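Thema: Spülecke mit Baummuster, zeigt mal eure Wandbilder!
Forum Küche & Geschirr, August 2023

Trikach36
Hallo zusammen, ich bin so begeistert von Wandbildern hinter dem Geschirr, dass ich das unbedingt loswerden muss! Bäume mit knorrigen dunklen Stämmen und Blättern, die aussehen wie aus Stoffresten zugeschnitten, mit Karos und Blümchen, alles in Rosa, Braun und Weinrot. Und dann noch Schmetterlinge! Davor ganz schlichtes Geschirr, eine dunkle Wanne, ein klarer Becher. Ich könnte stundenlang hinschauen.

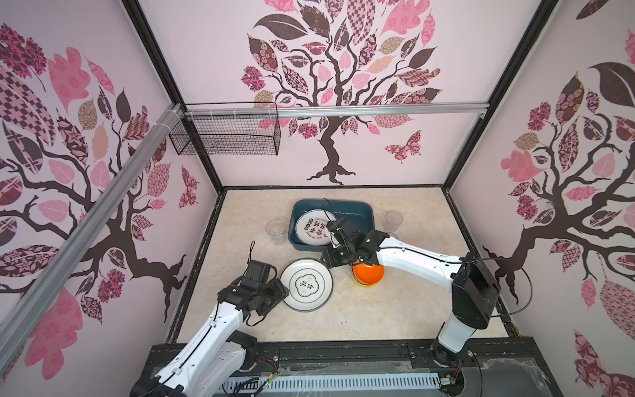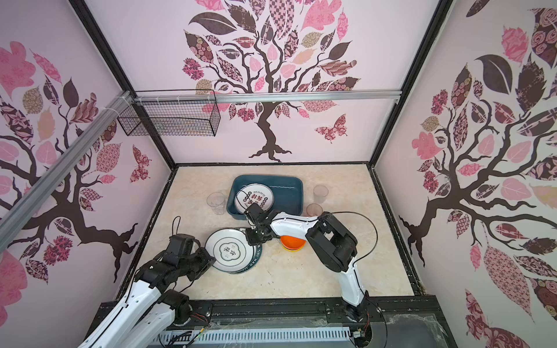 An beiden Bildern mag ich die Bäume am liebsten.

Meine Frage an euch: Bei mir wären es 97 cm Wand neben der Spüle. Reicht das für so ein großes Motiv, oder wirkt das gequetscht?

Dela Darko
Reicht locker! Ich habe einen Kirschbaum auf einem viel schmaleren Stück und freue mich jeden Morgen darüber. Nimm das Motiv ruhig so groß, dass die Äste oben anstoßen.

drikgate_fan
Hm, ich bin da anderer Meinung. Drei Wände mit Baum, dazu eine Tischplatte mit Marmormuster, das wäre mir im Alltag zu viel. Eine Wand, den Rest hell streichen. Das Drahtkörbchen an der Schiene finde ich dagegen klasse, so eins will ich für die Spülbürsten.

Trikach36
Zu viel gibt es bei Bäumen nicht :) Aber gut, mit einer Wand fange ich an. Korb kommt auch hin, mit Kabelbindern ist das ja schnell gemacht.

Ryota Kubo
Kabelbinder gehen prima, nur bitte die Enden sauber abknipsen, ich hab mir da schon mal den Handrücken aufgekratzt. Und der Teller mit den chinesischen Schriftzeichen ist ja toll! Stellt ihr solche bedruckten Teller in die Spülmaschine? Bei meinen ist der Rand nach 30 Durchgängen blass geworden.

Dela Darko
Nur von Hand, in einer Wanne mit lauwarmem Wasser. Meine sehen nach Jahren noch aus wie am ersten Tag.

drikgate_fan
Meine laufen alle durch die Maschine, Kurzprogramm, bisher nichts verblasst. Kommt wohl auf den Druck an.

Trikach36
Danke euch! Die Wand ist ausgemessen, und am Wochenende bestelle ich Musterstücke.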